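open-day-notes / README

Notes and sample stills from the demo afternoon at the Ollano shop, 4 April 2023. Written up fast, will clean up later. Maintained by Olumide Balogun – mail me if a link is dead.

What this is

Companion folder for people who came by and asked for the pictures. Also for the ones who couldn't make it. Not a benchmark. Please don't report numbers on it.

What was shown

Two stations. Station one was pick and place, run by Anika Delacroix, mostly blocks and cups, people could call out which one to go for. Station two was the glass door task, Arturo Mancuso driving, Serpil Saraç on the laptop. Door task got the bigger crowd all afternoon and ran late. We had planned a third with the Galli feeder but it never left the crate.

Visitors could try teleop on station one only. Slow mode, three tries each, then next in line. Kids too if a grown-up stood by the stop button.

Contents

- stills/ – 700 images, wrist view, both stations mixed
- notes/ – one text file per run, typed by whoever was free. Spelling varies
- signup/ – empty on purpose, names were removed before upload

13 runs total. Runs 4 and 9 are short, Arturo hit stop on both. Run 11 has no notes file, sorry.

How it was recorded

Small camera at the wrist, nothing fancy. Auto exposure left on. Should of locked it, the ceiling lights move around in the glass and the brightness jumps. Stills pulled from the video by Serpil's script, blurry ones kept in. No cropping, no color fix.

Known problems

- Glare. Lots of it, station two worst
- Reflections of gear in the glass. If you run a detector on these it may box things twice
- Fingers are in view nearly all the time, mask them if you need to
- Clock on the laptop was wrong, so trust the order of files and not the times
- A few stills are filed under the wrong station, Annunziata Sala is going thru them

Sample, station two 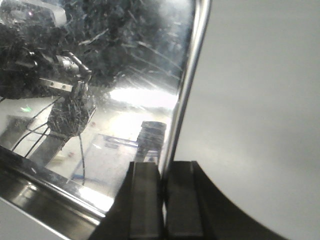
Wrist view, door task: gripper fingers at the thin metal rod, glass panel on the left with glare and blue tape lines showing through it.

Questions we got a lot

Can it do this with the lights off? Not tried. Is it learned or scripted? Driven by hand that day, all of it – the learned version is for the July visit at Branent. How long to set up? A morning, plus one extra trip for cable ties. Can schools come? Yes, write to Anika, groups up to 13.

Use

Free for teaching and for your own tinkering. Credit "Ollano open day" somewhere. Don't resell. If you want the full video ask first, it's more than 100 GB and we mail a drive.

Todo

- fix run 11
- sort the mislabled stills
- add the Piretti gripper settings, Arturo has them on paper

We use cookies to remember your settings and count page visits. Accept all | Manage choices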